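Review: Wamness Cabinet Check Guide, second edition
A working-rules binder for small robot cells, read and used by one maintenance technician
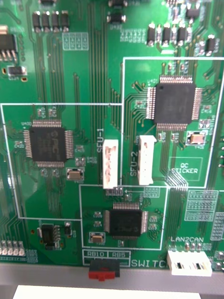
Control board with the LAN2CAN connector and, to its left, the slide switch near the RB10 and RB5 labels.

I work in maintenance at a plant in Erkholm, and for most of my years there the rules for opening a robot control cabinet were kept in the heads of two people. When one of them moved to the other shift, we bought the Wamness guide. It is a ring binder of 100 pages with a set of plastic tags, and we paid 69 for it, plus shipping. I have used it since January, so I think I can give a fair opinion.

First, what it is. The guide does not teach you to program a robot, and it does not replace the manual of the manufacturer. It is a collection of rules of good practice for people who must look inside the cabinet: who may open it, how to lock the power, how to touch the boards, what to write down, and who signs before the cell runs again. The language is simple. For me this is important, because English is my third language and some of my colleagues are in the same situation.

The part I like most is the chapter about settings on the board. Many boards have small switches which you will touch maybe once in the life of the machine. The rule in the guide is: read the position, write the position, and let a second person read it without seeing your paper. Only then you compare. I was a little impatient with this in the beginning. But on a board where the printed choices are RB10 and RB5, in very small boxes close together, I see the reason. The word under your finger can also be half hidden, and then you must not guess, you look in the drawing.

The same chapter has a good page about connectors. It asks you to copy the name exactly as it is printed, with the hyphen and the number. So you write SFU-1 and SFU-2, and never "left white one" and "right white one". Our old log had many entries of the second kind. I tried to use one of them after the cabinet door was changed to the other side, and I could not say which plug the writer had in mind.

There is also a rule about inspection stickers. If the board has a printed place for one, you write whether the place is filled or empty, and you do not put your own label there. On our board the QC STICKER field was empty, so I wrote "empty" and sent a question to the supplier, Gil. The guide says that an empty field is a question to ask and is not by itself a fault. I find this a sensible position.

Now the things I like less. The static protection chapter is too short, only one page and a half. It says to wear the wrist strap and to hold a board by the edges, but it says nothing about how often to test the strap. We took that part from the house rules of our sister plant in Prunudley. The form numbers are also strange. The cabinet form is number 1483 and the restart form is 3529, and I can find no system in this. New people mix them up, so we put a colored dot on each one.

The tags are good quality, but the holes are too small for our padlocks and we had to drill them bigger. The rings of the binder open by themselves if you carry it under the arm. A version with a spiral would be better on the shop floor.

Would I buy it again? Yes, for a small plant with a few robots and no safety department of its own. A bigger company will probably have all of this already, and in more detail. If you buy it, take one Wednesday morning with the whole shift and fill in the first cabinet form together, at the open cabinet with the power locked. We did it this way and the discussion was long, mostly about who is allowed to sign.

Four stars of five. I would give the last one for a longer static chapter.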